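Humidity and stored wood: winter settings

Heating season pulls the moisture out of indoor air, and wooden pieces give up water until they match it. Most of the movement is across the grain. Boards cup, glued joints open, and small carvings check along the end grain. 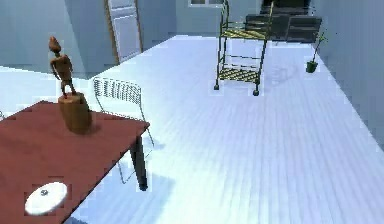
Set the humidifier in the Lustlow room once and leave it. A steady reading matters more than a perfect one, and the usual cause of splits is a fast swing overnight. Hiba Khoury has moved the sensor off the outside wall, where it read too high.

Oil and wax finishes slow the exchange of moisture but do not stop it. A finish on one face only makes cupping worse. Coat both faces of any new shelf or tabletop, underside included.
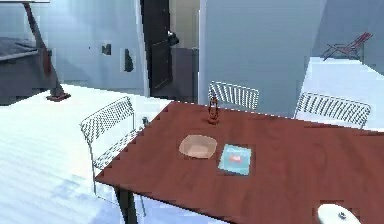
Readings go in the Skiltbridge log morning and evening. If two in a row fall outside the limits, call Kwan-ho Hsiao before changing the setting. The spare unit holds 120 ounces and needs distilled water. The old filters do not fit it.

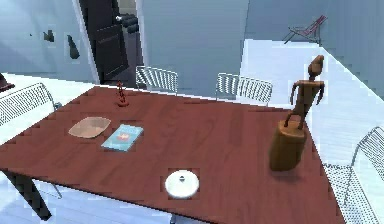 Filter orders

Jeptoo Koech is placing one order for all members. The pack of 100 is sold out until June. Send quantities by Jan 6, 2020.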